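Call for Participants: Cuticle Preparation and Lash Adhesive Course Trial

Serutum Training, Taltard site

Serutum Training is recruiting participants for the trial run of its revised certificate in cuticle preparation and lash extension. The course opens in April. Two groups will be taught in parallel, one in the morning and one in the evening, using the same syllabus and the same assessment sheets.

Who can apply

Applicants must be 18 or older on the first day of class. No previous salon work is needed for the lash units. The cuticle preparation units assume that the applicant can already carry out a basic manicure without supervision. Applicants with a known allergy to cyanoacrylate or to acrylates used in gel products cannot be accepted.

Licensed technicians may apply. The trial certificate does not replace a state license and does not count toward license hours.

Content

The cuticle units cover nail plate anatomy, hand tool work, electric file bits and speeds, dust extraction, and disinfection of metal tools. The lash units cover mapping, isolation, adhesive cure time at different humidity levels, classic sets, and safe removal. Volume sets are outside the scope of this trial.

Written work is limited to client intake forms and a product log. The log is kept for every practice set and records adhesive batch, room humidity, and start and finish times. Incomplete logs are returned and must be corrected before the practical assessment.

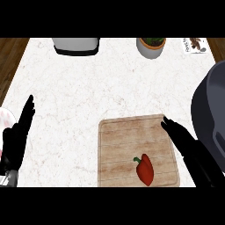

Fees and materials

The standard course fee is 2000. Trial participants pay 1159, due in full before the first class. The fee includes a tweezer set, a practice head, lash trays, adhesive, and disposables. It does not include an electric file. Participants may bring their own, provided it has a variable speed control and reverse rotation, or use the units at the work stations.

Obligations of participants

Participants agree to attend all classes, to complete a feedback form after each unit, and to bring two models to the practical assessment. Models must be adults, must sign the consent form, and must have had a patch test before lash work. One missed class can be made up with the other group. A second absence ends participation in the trial, and the fee is not refunded.

How to apply

Send a short letter stating your training to date, your preferred group, and any skin or eye conditions relevant to the work. Technicians should attach a copy of their license. Applications go to Apolinar Bermúdez, course coordinator, at the Taltard site office on Turkau Street. Places are assigned in order of receipt. Applicants will be told in writing whether they have a place, and the class schedule is sent with the confirmation.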